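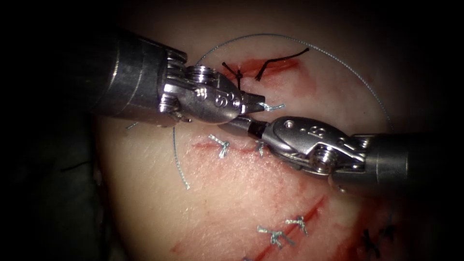

Two robotic surgical instruments over a stitched pad

Ginevra Galli August benefit show - fan club presale code not working??

Saulius Mets
Trying to get two seats for the Ginevra Galli benefit at Giannakopoulos Hall in August. Fan club member, renewed my dues and everything. Presale opened this morning on Rarnex, put in the code from the newsletter, says "not valid for this event." Tried it on my phone and the laptop. Same thing. My sister got in with hers first try and she joined way after me so I don't get it. Is there a different code for the charity shows? Also do the $70 seats include the meet and greet or is that only the $78 ones, the page is really vague. Need to know before general sale opens. Thanks

Charalambos Vrettos
Had this last year. Codes are tied to your email now, so if your Rarnex account is under a different address than your fan club one it kicks you out. Check both. Mine was under an old work email, took me forever to figure out. Change it in Rarnex under profile, log out, log back in, then try the code agian. Type it, don't paste - pasting out of the newsletter can drag a space along at the end and it hates that.

Meet and greet isn't in either price. The $78 is just closer, rows up to 17. Meet and greet is a drawing, you sign up on the fan club site after you have tickets, and they email the winners the week before. Hall only holds 1,000 so I wouldn't wait for general sale if you can help it. If it still won't take it write the fan club and not Rarnex. Rarnex will just send you back to the fan club anyway.

Gebremedhin Beyene
no idea on the code but she was great at that hall two summers ago, did the whole Draseo album and then the Christmas song in the middle of summer lol. side balcony is fine if thats all thats left, sound is good up there. bring a sweater they blast the AC

Saulius Mets
It was the email!! Had an old one on there. Got two in row 12. Thank you Charalambos. Signing up for the drawing tonight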